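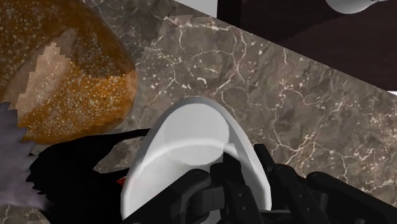 Gripper at the white container, loaf up the back. Kitchen counter, simulated. Long thread, mute me now if you've got dinner on.

1/ I've spent a good part of December driving a robot arm in a simulated kitchen with a hand controller, recording demonstrations for a "learning from teleoperation" trial. I said I'd write up what I thought once I'd had enough of it. I have had enough of it.

2/ Background for newcomers. You steer the gripper through a chore, the software logs every pose and every open/close, and a model gets trained to copy you. The pitch from Zarnton, who sell the controller and the licence, is that "anyone can teach a robot in an afternoon". That sentence is on the box. I have the box.

3/ My total so far is 349 recorded demos. Of those, 200 made it through the filter. The rest were binned for jerky motion, bumping the counter, or "operator hesitation". I'd like to see the operator who doesn't hesitate.

4/ So, first complaint. When they throw out the hesitations they throw out the bit where I was working out what to do. What's left looks like a person who always knew. Then everybody's surprised when the policy gets a few centimetres off and sails on with total confidence.

5/ Gareth Haslam, who ran the same trial before me, told me to stop correcting myself and just restart any demo that went a bit wrong. His acceptance rate is way better than mine. His trained policy can't recover from anything. Mine can't either, to be fair, but mine at least wobbles first.

6/ Second complaint: depth. Through the wrist view you've got two black fingers and a rim, and you're guessing how far the rim is from the fingers. I got good at it by watching shadows on the marble. That's a trick I learned. I have no idea whether the model picked it up or whether it memorised where the counter is.

7/ Easy test for that, you'd think. Change the light, run it again. I asked. The lighting presets are in the next tier up.

8/ People keep telling me sim is the cheap part and I should be grateful nothing breaks. Fine. I've dropped things in there that would've cost me a week's groceries in my own kitchen. But "nothing breaks" cuts the other way as well. I got careless by the second evening, and careless is now in the data, coloured in as skill.

9/ The setup, for those asking: one arm, standing on its own base past the edge of the counter, reaching in over it. The counter's got a big round container, a drinking glass, a tomato, a muffin, a loaf, a mug, bottles towards the back, and a black cat figurine that I've developed feelings about.

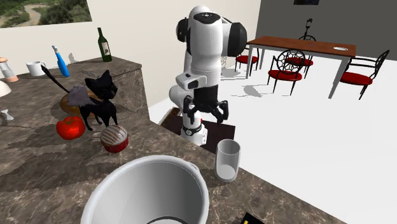

10/ The starting pose matters more than anything in the manual. Gripper pointing down, fingers apart, nothing in them, and every demo begins from there. I didn't think about it until Sewwandi Haque asked what happens if you start the arm anywhere else. We tried it on her machine. It drifted about like a bloke looking for his glasses.

11/ Sewwandi is more patient with this stuff than I am and her view is that I'm judging a small dataset by the standards of a big one. Could be. But the box says an afternoon.

12/ Third complaint, the success number. The trial dashboard gave my policy 70 per cent. I was pretty chuffed. Then I read what counts as success for a pick: object off the surface at any point in the run. Lifting it, flinging it, nudging it up on one finger, all the same tick.

13/ I rewatched the lot with my own rule, which was "would I let it do that near my good glasses". I'm not going to post my number because it's one grumpy person's opinion, but it was not 70.

14/ Several of you have asked about hand-guiding, where you grab the real arm and walk it through the motion. I had a go on the unit at Trollbridge. Much nicer. You can feel the weight and you stop when something resists. It's also murder on the shoulders, and your own arm ends up in half the camera views, which the model then gets to wonder about.

15/ Veikko Vainio there reckons hand-guiding gives better demos and remote control gives more of them, and you pick your poison. I'd believe him more if he'd run the two on the same task. He says he's getting to it.

16/ What I'd want before I recommended any of this to someone with an actual job to automate:
- the rejected demos kept and labelled, so you can train with and without
- start poses varied from day one
- a success rule you have to write yourself before you see results
- lighting changes in the basic licence, come on

17/ And what did I like? The controller's good. Grip button has a decent travel and my thumb never cramped. The replay tool is terrific, I'd pay for that on its own. Scrubbing back through a bad grasp taught me more than the grasp did. Pity I was the one meant to be doing the teaching.

18/ Replying to the person who says I'm "moving the goalposts": I'd settle for goalposts. At the moment there's a dashboard.

19/ Also yes, I've seen the Sarnilik clip. It's very smooth. It's one clip. Show me the next 7 in a row, same take, no cuts, and I'll write a thread twice this long saying I was wrong.

20/ I've got the trial until the licence runs out, so the plan is to redo the container task with messy starts and leave all my dithering in. If the filter bins it I'll export the raw logs and train outside their tool. Aatos Ojala has offered me time on his workstation after nine in the evening, when his kids are off it.

21/ If anyone's done this comparison already, hesitations in versus hesitations out, please send it over. Real arm or sim, I don't mind. Screenshots of the loss curve don't count.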